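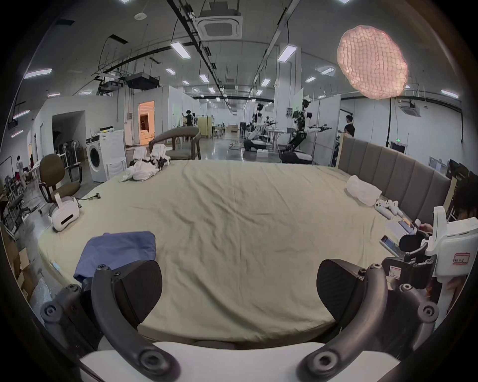 jernau_10
How often do you all wash your sheets in summer? Once a week feels like a lot of laundry.

pillowhog
Every week once it gets hot, every two weeks the rest of the year. Sweat is what does it.

Kastia
Weekly for me too, all year (I have a dog, so, yeah). Cold water, low heat, straight back on the bed!

contreras149
Disagree on cold. My set stayed kind of sour until I went to warm and cut the soap in half.

Kastia
Warm shrank my fitted one though! Now it pops off the corner every single night.

jernau_10
Ugh, mine does that and I've never used warm. Cheap elastic I guess. Going to try every ten days and less soap.

pillowhog
Get the clips, they're like $10.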